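Insect Ecology, Unit 5: Who Visits What, and How We Keep Track
Notes by Kenna Cowie

Okay, picking up where we stopped. We'd gotten through host plants and were just starting on nectar plants, and a few of you asked why I keep treating those as two different things. A caterpillar is usually fussy. It may eat one plant family, or one genus, and it will starve sitting on anything else. The adult butterfly is mostly after sugar water and will take it wherever its tongue can reach. So when you see a monarch on a zinnia you've learned something about the monarch's lunch and nothing at all about where it grew up. Please keep those in separate columns in your notebooks! I read 22 notebooks last term and in more than half of them they were mashed together.

Tongue length matters more than people expect. Skippers have long tongues for their body size, so they can work deep tubular flowers that the little blues can't use. The blues tend to stick to shallow stuff like clover, buckwheat and small asters. Flower color plays a part too, but I'd be careful with it, since color preference can shift with what the insect has had luck with lately. There's a nice (short!) reading on learned preferences in the packet.
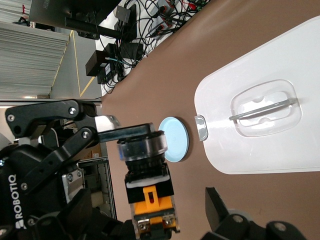

Fig. 1. Gripper with a push-button assembly between its fingers.

Now, transects. We'll be walking the Trujillo meadow, the one past the Evside parking lot, and everybody walks the same line at the same pace. The line is 313 meters long, which is a silly number, but that's where the fence is. You count what's inside an imaginary box: two and a half meters to each side of you, five meters ahead, five meters up. If a butterfly is outside the box you don't count it, no matter how pretty it is. I know. I've let a really gorgeous fritillary go by and it still stings.

Walk slowly. The whole line should take you 30 minutes, and you stop the clock if you have to pause to identify something or net it. If it flies behind you and you aren't sure whether it's the same one coming back, treat it as the same one. That makes our counts a little low, but they're low in the same way every time, so we can still compare one visit with the next.

Start after 10 in the morning and be done by 3:30. Butterflies need warm flight muscles, and on a cool morning they'll sit low in the grass with their wings open, soaking up sun, and you will walk right past them. My cutoff is 20 degrees Celsius (68 Fahrenheit for your phones). Write down the temperature, the cloud cover and the wind at both ends of the walk. If the small branches on the cottonwoods are moving the whole time, come home and we'll go another day.

Things to put on the sheet for each sighting: species, or genus if that's as far as you can get. What it was doing (nectaring, basking, mudding, chasing something, laying). If nectaring, on which plant. "Yellow flower" is not a plant.

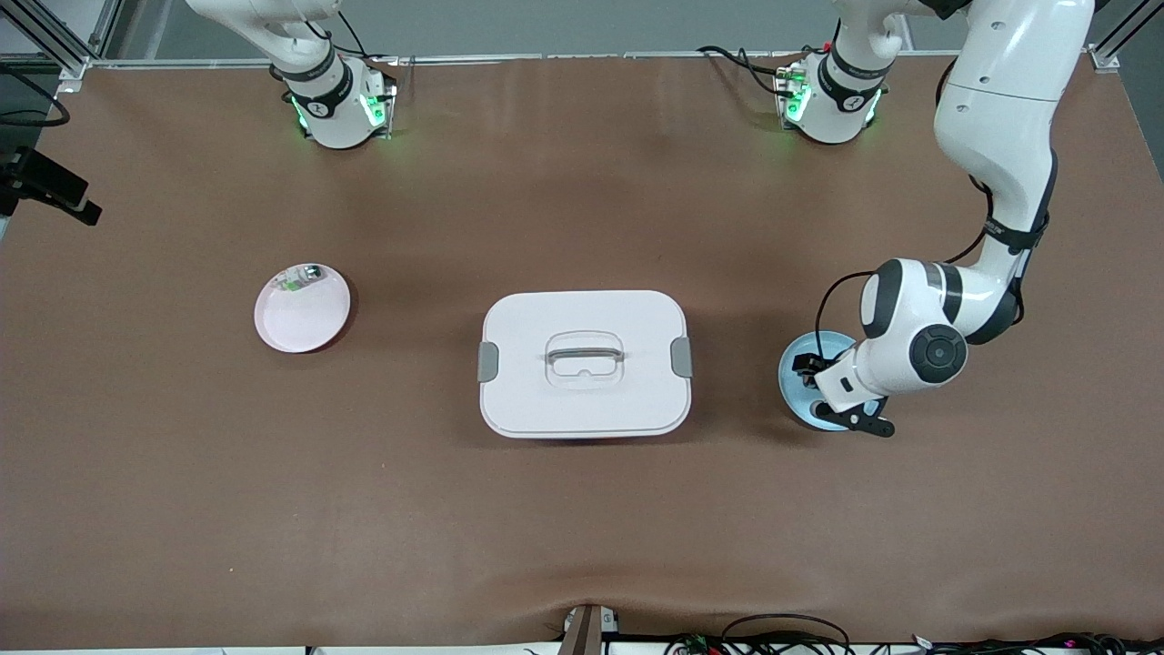
Fig. 2. Work table with brown mat; the two arm bases along the far edge.

A word on mudding, because it was on the quiz and it went badly. When you see a bunch of butterflies crowded on damp ground they're after more than a drink. They're pulling in sodium, mostly, and in a lot of species the crowd is mainly males. Males can pass some of that sodium to the female at mating, and some of it may wind up in the eggs. Nectar has very little salt in it, and leaves don't have much either, so a wet patch by a ditch can be a pretty good find. Same goes for dung, sweat and your backpack straps.

For the write-up, compare your counts to the ones in the Pralo folder and pick one species to talk about. Two pages. I'd love to see a guess about why its numbers differ between visits, and I don't mind if the guess is wrong as long as you say what you'd go look at to check it. Fotus chapter 6 has the bit on flight periods, and you'll want that before you decide a species has "disappeared." It may just be a chrysalis right now.

Bring a hat, water, and closed shoes. Nets are in the hall cabinet, and the ones with blue tape have holes.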